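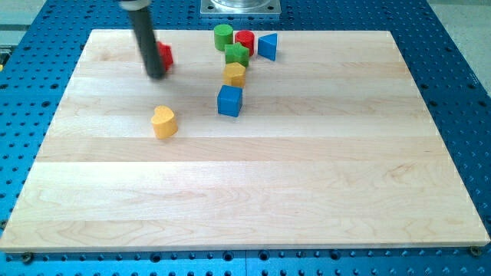

The Pusher Bench: Frequently Asked Questions

These are the questions that come up most often about the block-pushing robot at the Rundby shared workshop. If yours isn't covered, ask Shuzhen Yuan or Maeve Daly at the bench, or leave a note in the build log.

What is the project?

A small table-top robot arm that slides toy blocks around a wooden board with a plain rod. The goal is to type an instruction such as "move the yellow heart next to the blue cube" and have the arm do it without help. We build and program it in the evenings. Everyone on the project is a member of the workshop and pays the same dues as the woodworkers.

Why a rod and not a proper hand?

We started with a two-finger hand and spent most of one winter fixing it. A rod has no moving parts. It can't drop anything, and if it gets scratched we cut another one. Pushing is also harder to program than it looks, and that suited the people who joined for the software.

Which blocks do you use?

Eight, in four colors. Each color comes in two shapes: red, green, blue and yellow. The set includes a green star, a green cylinder, a red cylinder, a blue cube, a blue triangle, a yellow heart and a yellow pentagon. They all have a matte finish, and we would not use glossy ones. The overhead lights leave bright spots on gloss paint and the software loses the edges.

What is the board made of?

Maple strips, glued edge to edge. Fulgencio Cordero made it from offcuts. The first board was MDF and it swelled along one side after somebody set a wet mug on it. Maple is smooth enough for the blocks to slide without sticking, and it can be sanded again when it gets marked.

Is there a finish on the wood?

One coat of a water-based matte varnish, rubbed back with 400 grit. Please don't wax the board. We tried it, and the blocks kept going after the rod stopped.

Do the seams between the strips matter?

They did at first. Two of the strips stood slightly high after glue-up and the star caught on them. Fulgencio planed the whole panel again and the problem went away. If you make your own, check it with a straightedge across the strips before you varnish.

Why is everything mounted on a metal table full of holes?

So that things go back where they were. The arm is bolted down through its own plate and the board is fixed to the same table. If either one moves by even a little, the positions the software has stored are wrong and the rod lands beside the block. The table came from Grandosico, a used equipment dealer, and it was the largest single item in the budget. It took four of us to carry it in.

Could I use a kitchen table instead?

Yes, with limits. Sandra Horrocks runs a copy of the project at home on a workbench with a sheet of thick plywood screwed to it. She has to recalibrate each time she starts up. A light table will shake when the arm changes direction, and the shaking shows up in the results.

What arm is it?

A secondhand Galli desktop arm with the original controller. Any arm that can hold a steady height above a flat surface will do. Speed is not important – we run ours well below its limit.

How close does the rod get to the board?

Close enough to push the shortest block without touching the wood. We set it with a feeler gauge at each corner of the board, then at the middle. Do the middle last. If the corners are right and the middle is not, the board is bowed and no setting will fix it.

How does the robot learn?

From people. A member steers the rod with a hand controller while the computer records the camera view and the movement. Afterward, someone types a short sentence for what was done. The program is trained on those pairs.

How many recordings do you have?

We set ourselves a target of 1000 and we are past it. The first 169 were thrown out. The camera clock and the arm clock didn't agree, so every picture was matched to the wrong movement. Check your clocks before you record anything.

How long is one session?

30 minutes, then change over. People get sloppy after that and start nudging blocks twice. Naa Agbenyega keeps the sign-up sheet, which is on the side of the gray cabinet.

How should the blocks be laid out at the start?

However you like, provided you don't do it the same way each time. We had a long run of recordings where the blocks always began spread evenly over the board, and the program was lost as soon as they were bunched together. Now we ask for some bunched starts in every session, and some with a wide piece of the board left bare. Blocks should not hang over the edge.

What does it get wrong most often?

Cylinders. They are easy to knock off course, and the rod tends to slip around the side. It also has trouble with a block that is touching two others, and may push all three. Flat sides are much easier. The cube was the first one it moved reliably.

Does it understand any sentence?

No. It handles sentences close to the ones it was trained on. "Push the green star left" is fine. "Tidy up" does nothing useful. Spelling mistakes are usually okay.

Is it safe to reach in while it is running?

Don't. The arm is small but the rod is stiff and it will not stop for your fingers. Press the red stop button on the front rail, wait for the light to go out, and then move the blocks. The button gets tested on the first session of each week. Children are welcome to watch from behind the tape.

What software do you run?

Our own, in Python, with a logging tool called Gestitz that Shuzhen wrote for an earlier project. The log files are plain text. Copies of both are on the workshop server under "pusher", and there is an install sheet in the same folder. Section 3 of that sheet is out of date and will be replaced.

Can I join?

Members can come to any Wednesday session from 7 p.m. You don't need to know how to program. We are short of people who can solder, and we always need drivers for recordings. Non-members can come twice before they have to sign up. The room holds 22, so turn up early if you are bringing friends.

Can I borrow the blocks?

No. Buy a shape-sorter set and sand the faces lightly if they shine.

What is next?

A second camera, mounted lower, and a cover for the board so it can stay in place when the room is used for classes. Maeve would like to have both working by October.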